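The Square on the Floor

Print
E-mail
Share (60)
6 comments

By Kulsoom Kakakhel
Apr 7, 2022

I moved my whole living room with a roll of yellow tape before I moved a single stick of furniture, and I will never do it any other way again.

It started with a coffee table. I'd fallen for a square one in the window at Jonovau, which is the kind of store where you go in for a candle and come out having promised your savings to somebody in nice shoes. The table was $598. I stood in front of it doing that squinty thing you do, holding my arms out like I was hugging a bear, trying to remember how far it was from my couch to my TV. The saleswoman, Mereana Waaka, watched this for a while and then handed me a roll of tape. "Go home and draw it first," she said.

So I did! I wrote down the measurements, drove home, got on my hands and knees and taped a square on the carpet. Then I lived with it for a week.

By the second evening I hated that table. I kept stepping over it (over the tape, I mean — you really do start to believe in it), and every time I carried dinner to the couch I had to turn sideways like I was boarding an airplane. It would have been a disaster. I peeled up one side, brought it in a few inches, and suddenly I could walk across my own room again.

After that I got a little carried away. I taped an armchair. I taped a bookcase by the window, then a floor lamp, which was just a sad little ring. My neighbor Atif Bukhari came by to return a casserole dish and walked carefully around every piece of it, and he even asked if he could sit down.

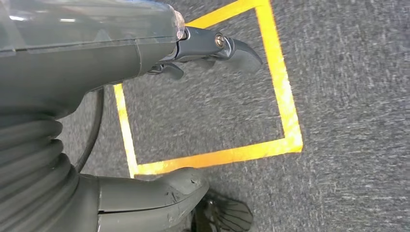

Carpet turns out to be a fussy thing to tape, and I've now ruined enough rolls to have opinions. Vacuum first. Vacuum twice if you have a dog. Press the tape down with the back of a spoon, all the way along, and go over the corners again because that's where it lifts. I like a bright color on a plain floor so I can spot it from the doorway when I come in with my arms full. Start with one corner you're sure of and work out from there, and check the diagonals before you fall in love with it. Mine were off the first time and I spent two days thinking my walls were crooked.

I asked Kulsoom Mughal about all this (yes, two Kulsooms, we've heard the jokes). She's been laying out rooms for other people for years and she was very kind about my spoon. Her big thing is leaving the tape down through a normal week, laundry day included. "People tape on a Saturday morning when the house is quiet," she told me. "Then Wednesday comes and there are backpacks everywhere." She also wants you to open every drawer and door that's going to open, on paper at least. I hadn't thought of drawers at all.

She had one client last December who taped out a sectional and then invited the family over for the holidays to see how it went. They ended up sitting on the floor inside the lines, eating pie. The sectional never got ordered.

One warning from me: don't leave it down all summer. I had one strip by the radiator that stayed put a lot longer than I meant it to, and it left a gummy line that took a whole afternoon and a good deal of rubbing alcohol. Try any cleaner on a hidden bit of carpet first, please.

I did buy a table in the end. It's smaller, it's round, it was $177 secondhand, and the cat has already claimed it. Now I've got my eye on the bedroom, and there's half a roll left in the kitchen drawer.

Print
E-mail
Share (60)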